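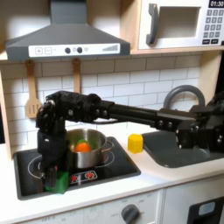 Toy kitchen policy ignores the block unless the pot is on the stove. Normal?

festton_lab
I'm trying to reproduce the result in the Seludari paper, where one policy learns several kitchen tasks from teleoperated demos. My setup is a single black arm over a toy kitchen. I have 1,580 demos across 6 tasks, all collected in June. "Put the vegetable in the pot" works most of the time. "Move the green block to the sink" only works when the pot is on the cooktop. Take the pot away and the arm hovers and does nothing. Loss curves look fine. Is this a data problem or a training problem?

Salla
Data, most likely. Check how many of your block demos were recorded with no pot on the cooktop. If it's close to zero, the policy has learned the pot as part of the block task. We had the same thing with a faucet. Record 20 block demos without the pot, move the other objects between episodes, and fine-tune from your last checkpoint. Run your evals with the pot in and out and report the two separately. The paper does this in the appendix, but it's easy to miss.

alarcon_k
more data

festton_lab
Checked. Only 2 of the block demos have no pot. I'll record the 20 tonight and post the numbers for both conditions.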